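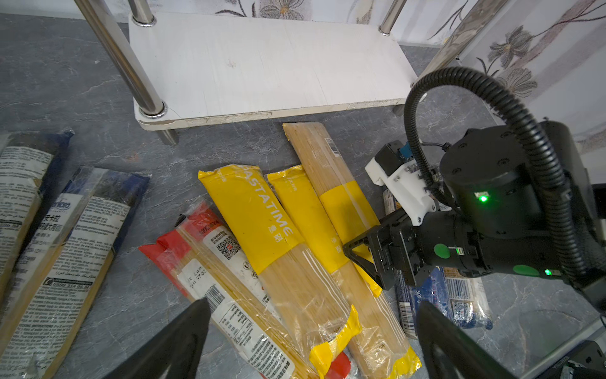
Dry spaghetti in yellow-banded packages, with the white shelf behind.

Wednesday, Rankin kitchen laboratory. Subject: cooking water for long dried pasta.

Four portions were cooked today, two with salt added before heating and two with salt added after the pasta went in. Water was held at 96 °C, and each portion weighed 77 g before cooking. The second pot lost temperature when the pasta was added and recovered slowly – the burner on that side should be checked before April.

Strands from both salted-first portions were firmer at the center. Surface starch was not measured. The Vidano scale drifted again and was reset before the third weighing. 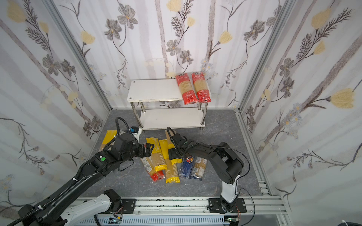 Ifor Kemeys considers the firmness result premature, as the pots differ in wall thickness and should have been exchanged between portions. The objection is accepted, and the comparison will be repeated with the pots exchanged.

Drained portions were covered and left for 20 minutes before the second tasting. Clumping was slight in all of them.

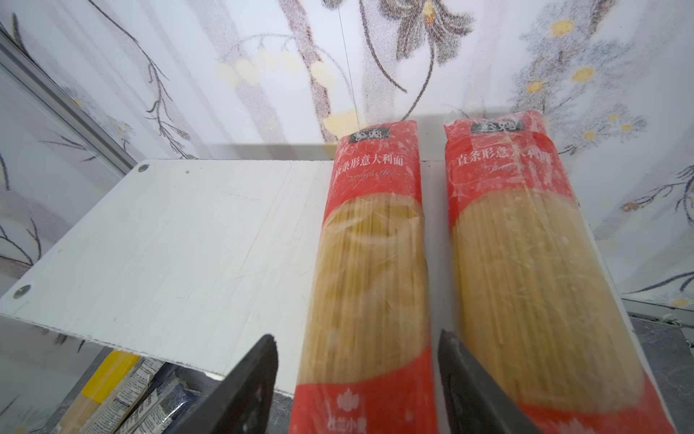
Should oil be added to the water to prevent clumping?
Stirring during the first minutes is sufficient, and oil would interfere with the sauce trials.

Remaining cooking water retained in the Codalport jars, lids labeled.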